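Workshop guidance: preparing wooden panels for recorded handling

Issued 2021-06-13 by the Hallen workshop. Queries should be addressed to Savita Mathur.

These notes apply to all staff who prepare or record examples of panel handling for the learning system. They replace the sheet kept at the Colholm bench.

## Before recording

- Wipe each panel with a barely damp cloth and leave it flat until dry. Dust on the faces shortens the life of the finger pads.
- Do not sand out old glue spots or scuffs. The system must learn from panels as they are found in ordinary use, and a set made up only of clean boards is of little value.
- Remove splinters from the two edges that will be gripped. A folded sheet of fine paper, drawn once along the edge, is sufficient.
- Check that any metal fitting lies flat and that its screws, where present, are tight.
- Tie back loose cables on the bench and keep them clear of the arm's path.

## During recording

Each session consists of 200 examples. The operator should vary the starting position of the panel after every example and should not return it to a marked spot. Bring the pads to the edges slowly and close them evenly. If the panel twists, open the gripper, set the panel down and begin again; the failed attempt is kept and labelled as such.

Fast movement blurs the view from the wrist. A blurred passage is acceptable within an example, provided the panel is sharp at the start and at the end. Lamps should be moved to one side where glare hides the edge of the board.
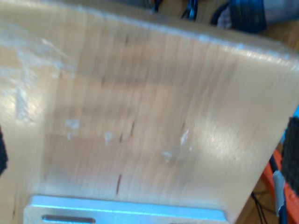 *Pale wooden panel between the finger pads, with a slotted metal plate along its lower edge. Whitish spots and a broad reflection show on the face.*

## After recording

1. Brush the pads with a dry nailbrush. Solvents are not to be used.
2. Enter the number of examples kept and the number labelled as failed. The Natulholm set stands at 851 examples, and Yogesh Mathur should be told when it reaches the next full session.
3. Store panels upright, face to face, with card between any that carry metal fittings.
4. Report worn pads to Kamlesh Katiyar before the next session.

Panels that have split along the grain are to be withdrawn and passed to Babita Nautiyal, who will cut them down for use as spacers.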